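Filed under: Out and About > Trade Fairs

The Mostside Kitchen and Home Fair promised 1272 exhibitors' products under one roof, and I'll take their word for it, though plenty of them looked like the same saucepan. I went on Thursday with Jyoti Bhatt, who needed storage jars and left without any.

Entry was free if you registered, which meant 2 emails before I'd reached the cloakroom. The Bhardwaj stand had the longest queue, for a knife sharpener that Sunita Chauhan was showing on tomatoes. Very soft tomatoes, I thought. My butter knife would have managed.
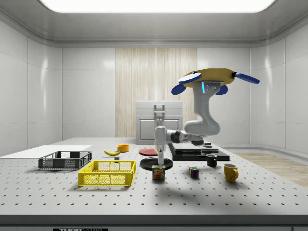
Household goods and a can of Spam on the worktable.

Food storage filled most of the far hall. Zivdale claims its lids survive 1000 openings. I asked Mohit Tyagi on the stand who had done the opening and he gave me a leaflet. The leaflet didn't say either.

Fusier's talk on the tidy larder was better. Bimla Pant spoke for half an hour and admitted that most people buy boxes first and throw out old tins later – or never. She still had boxes to sell at the end, at a "fair price" I later saw beaten in the shop by the station.

Tea was poor and the seats were few. Seven stands had packed up by three o'clock. They're back in January, and I haven't registered.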